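3.2 The bottle and the table

I'll admit I picked the bottle because I had one at lunch. It's the ordinary throwaway sort, clear plastic and very thin, and my co-author Nayeli Chávez was sure it would be too dull to fill a section. We ended up with 482 notes on it!

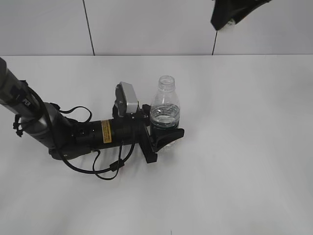
3.3 Water level and cap

Thin walls give when you squeeze them, so how full a bottle is matters a lot to anyone opening one (ask any parent in a parked car). We settled on partly filled, with the white cap left on. The ridged shoulder is handy too, as it tells you where the cap end starts.

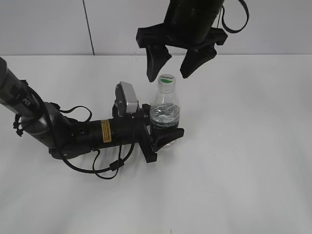 Then there's the look of the stuff. Clear plastic borrows its colour from whatever is behind it, and water bends that colour again. I spent most of December arguing with the Mondico group over whether the green was label or liquid.
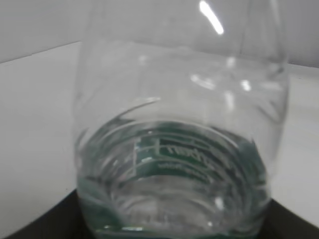

Figure 7. Water bottle at close range, with the dark green label seen through the water.

The surface under a bottle gets far less attention in the papers I've read. We went for plain and matte, after the glossy top at Silton drove us both a bit batty with glare.
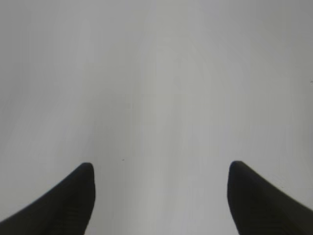
Pale grey shading was something we could live with, and we kept the same finish for the Jinex comparison in Section 4.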